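Beinahe-Unfälle gehören auf den Tisch - und in die Beitragsrechnung

Ein Plädoyer von Hedvika Vlček
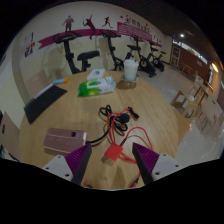
Wer einen kleinen Betrieb führt, kennt den Brief mit dem Jahresbescheid der Unfallversicherung. Man öffnet ihn, schaut auf die Summe, seufzt und heftet ihn ab. Ich habe das selbst elf Jahre lang so gemacht, erst im Lager bei Hájek, später als Verantwortliche für Arbeitssicherheit bei Jamora. Heute lese ich diesen Brief mit echter Neugier, und schuld daran ist ein Schulheft mit kariertem Papier!

In dieses Heft schreiben bei uns alle hinein, was fast passiert wäre. Die Palette, die beim Absetzen kippte. Die Leiter, die auf dem frisch gewischten Boden wegrutschte, während der Kollege zum Glück erst auf der zweiten Sprosse stand. Die Schranktür, an der sich in einer Woche drei Leute fast den Kopf gestoßen haben. Kein Formular, keine Unterschrift, kein Name, wenn man nicht will. Eine Zeile genügt.

Im ersten Jahr kamen 1.294 Einträge zusammen, im zweiten 1.831. Als ich die zweite Zahl der Geschäftsleitung vorlegte, war das Entsetzen groß: Wird es bei uns etwa immer gefährlicher? Im Gegenteil, die gemeldeten Verletzungen gingen im selben Zeitraum deutlich zurück. Die Leute hatten einfach Vertrauen gefasst und schrieben endlich auf, worüber sie früher in der Pause gelacht oder geschimpft hatten. Das ist für mich bis heute die schönste Kurve, die ich je an eine Wand gehängt habe.

Und jetzt zum Geld, denn darüber wird viel zu wenig geredet. Versicherer rechnen mit Schäden, die eingetreten sind. Wer nichts meldet, weil nichts passiert ist, steht gut da, und wer nichts meldet, weil sich keiner traut, steht zunächst genauso gut da. Bis dann die Hand in der Presse ist. Ich finde, ein Betrieb, der seine Beinahe-Unfälle sauber erfasst und nachweislich abarbeitet, sollte dafür einen Nachlass bekommen, und zwar sofort und nicht erst nach mehreren schadenfreien Jahren. Gerade kleine Firmen könnten damit etwas anfangen. Bei uns hätten schon 1.000 Euro gereicht, um die rutschige Rampe hinter Halle zwei neu belegen zu lassen, ohne dass ich monatelang darum betteln muss.

Rimantas Luik, mit dem ich über dieses Thema seit Jahren mit Vergnügen streite, hält dagegen. Er hat lange Schäden reguliert und fürchtet, dass die Hefte dann am Schreibtisch vollgeschrieben werden, kurz vor dem Stichtag im Dezember. Der Einwand ist berechtigt. Natürlich darf es keine Prämie pro Eintrag geben, das wäre Unsinn. Zählen muss, was aus den Einträgen geworden ist: die ausgetauschte Leiter, die versetzte Tür, der geänderte Laufweg. Das kann man sich bei einem Rundgang zeigen lassen, und ein erfahrener Prüfer merkt nach zehn Minuten, ob die Belegschaft weiß, wovon die Rede ist.

Bei Sovach, einem Betrieb in unserer Nachbarschaft, hat man das Heft inzwischen übernommen. Dort liegt es neben der Kaffeemaschine, gleich bei der Schale mit den Birnen, und es wird wirklich benutzt - ich habe neulich darin geblättert und mich gefreut wie ein Kind. Ein Eintrag lautete nur: »Stufe. Schon wieder die Stufe.« Zwei Tage später klebte ein gelber Streifen drauf.

Fragen Sie Ihren Versicherer ruhig beim nächsten Gespräch, was ihm so ein Heft wert wäre. Meiner hat beim ersten Mal höflich gelächelt. Beim zweiten Mal wollte er es sehen, und für das dritte Gespräch habe ich schon einen Termin.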